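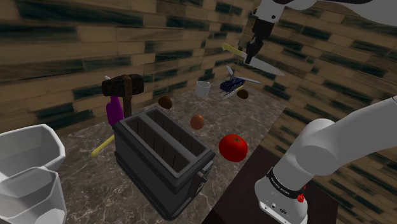 Mine stopped with the knife still in the gripper, and when I pressed Clear the fingers opened before I had touched anything else, wrote Teresa Antunes in a report to the Valtora support desk. Her report led to the changes in this section, which replaces the earlier text on clearing a stop with a tool in hand.

7.4 Recovering from a stop while a tool is held (Fault 193)

Applies to: Valtora arm controller with the Nurano kitchen simulator, and to physical arms run from the same controller.

Fault 193 means that the controller lost agreement between the commanded grip and the measured grip while the arm was moving. The arm goes into a protective stop and holds its position. The gripper should hold too. On controllers that still have the May release installed, pressing Clear sends the last saved gripper command again. If that command was Open, the fingers open and the tool drops.

In the simulator the result is a failed run and a reset. On a physical arm it is a falling knife. Practice this procedure in the simulator until you can do it without the guide, then use the same steps in the same order at the cell.

WARNING: Do not reach under or beside a held blade at any time while the arm has power. A protective stop does not remove power from the joints.

WARNING: Do not try to pull a tool out of closed fingers by hand.

Before you begin

You need operator access to the controller and the pendant for the arm you are working on. If the controller is switched between simulated and physical output, look at the banner on the pendant screen. It reads SIM or LIVE. Do not go by the picture on the monitor, as the simulator view stays open in both modes.

For the practice exercise, load the scene Kitchen Counter, Knife Held. The arm starts with the knife already gripped and raised over the back of the counter, with the toaster and the other loose items left in place. Leave them there. Part of the exercise is finding a way down that does not run the blade through them.

To recover from Fault 193

1. Take your hand off the jog control. Leave the pendant where you can reach the emergency stop.

2. Wait 30 seconds. The controller uses this time to settle the joint brakes and write the fault log. The Clear button can be pressed during the wait, but do not press it.

3. On the pendant, open Status, then Gripper. Read the line Last Command.

4. If Last Command reads Close, go to step 6.

5. If Last Command reads Open or is blank, select Overwrite, choose Close, and set grip force to 70 percent. Press Save. The line changes to Close (manual).

NOTE: Overwrite does not move the fingers. It only changes what the controller will send when the fault is cleared. If you see the fingers move when you press Save, press the emergency stop and go to 7.6.

6. Set arm speed to Slow. The setting goes back to Normal after every stop, including this one.

7. Stand clear of the arm and press Clear. The fault light goes out. The tool should stay where it is.

8. Jog the wrist straight up first, even if the tool looks clear of everything around it. A long blade reaches well past the fingers, and the collision model in older scene files covers the gripper only.

9. Move the arm to a clear patch of counter. In the practice scene you may have to go around the taller items. Do not pass the blade over them to save time.

10. Lower the tool until it rests on the surface with the blade flat. Watch the force reading as you go down. If it climbs quickly before the tool is flat, stop and raise the arm again - the point or the handle has touched first.

11. Open the gripper with the normal Open command. Raise the wrist before moving sideways.

12. Save the fault log before you start another run. The log holds 210 entries, and a long session can push the one you need off the end.

If the tool drops

In the simulator, select Reset Scene and start again from step 1. Keep the log from the failed attempt.

On a physical arm, press the emergency stop and switch off power at the cabinet. Leave the tool where it fell until the arm is locked out, then pick it up by the handle. Check the fingertip pads for cuts before the gripper is used again. A pad that has been nicked can cause Fault 193 by itself, and the grip reading will look normal until the arm speeds up.

If the fault comes back

A second Fault 193 in the same run usually has one of these causes:

The tool is gripped too far from its balance point. Put it down and pick it up again closer to the middle.

Grip force was left at the value saved with the scene. Scenes converted from the Cordier format come in with a low value, and the converter gives no message about it.

The grip sensor needs to be zeroed. See 5.2. Do this with the fingers empty.

Do not raise the fault limit to make the message go away. The limit is set in the site file, and a change made in the simulator is carried over to the physical arm the next time the files are synced.

Software update

The update released in January 2026 changes what Clear does. The controller now sends Close at the measured force and asks for a second press before any Open command. Sites on the Nerkby maintenance plan receive it with the next sync. All others must install it from the Service menu. Until the version line on the pendant shows the update, follow steps 3 through 5 every time.

Next: 7.5 Recovering from a stop with the arm at a joint limit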